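Unit 9: Collecting Demonstrations for Contact Tasks
Puremville Robotics Certificate, course handout

Reading before lab: the Fullico operator guide, sections on homing and on file naming.

1. What counts as an example

One example (an "episode") is a single attempt at a single task, from the home pose to the release or to the operator's stop. It holds the camera streams, the joint positions, the gripper opening and the task sentence. The policy is trained to predict the next stretch of joint and gripper commands from the images and the current positions. Anything the operator does gets learned, including pauses and needless wrist turns.

2. The Yan set

The set used in this unit has 357 episodes, recorded with the Tavix two-arm station. It covers two tasks: plug insertion and cable laying. Both are contact tasks, and the margin for error at the socket is small compared with the spread in the arm's repeated motions. Most of the useful signal is in the last few centimeters before contact.

3. Variation

Change the following between episodes:
- position and angle of the target strip
- which outlet group is named in the task sentence
- where slack cable lies
- the objects near the target

Do not change the camera mounts, the exposure setting or the home pose. If a mount is bumped, stop and recalibrate. Episodes from before and after a bump go in separate folders.

Patterned covers are allowed and should make up part of every set. A policy trained only on a plain surface tends to use the outline of the target against the background and fails when that outline is less clean.

4. Approach and alignment

Grasp the plug by its body with the prongs clear of the finger. Bring it toward the strip at low speed, then pause briefly to match the prong angle to the slots. The slots on a slanted strip run at an angle to the arm's own axes, so the correction is mostly wrist rotation. Keep the prongs in view of the wrist camera for as long as possible.
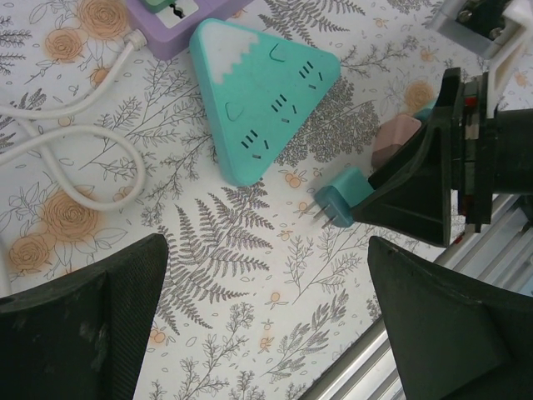 Figure 2. Wrist view, plug insertion: teal plug held in the gripper, prongs toward the triangular strip.

5. Keep, mark or discard

Keep: task completed, no operator stop.
Mark as "recovery": a missed contact followed by a corrected one. These are useful, but store them under their own label.
Discard: dropped frames, wrong task sentence, hand in view, strip pushed out of reach.

Write the label right after the episode. Labels added at the end of a session are often wrong.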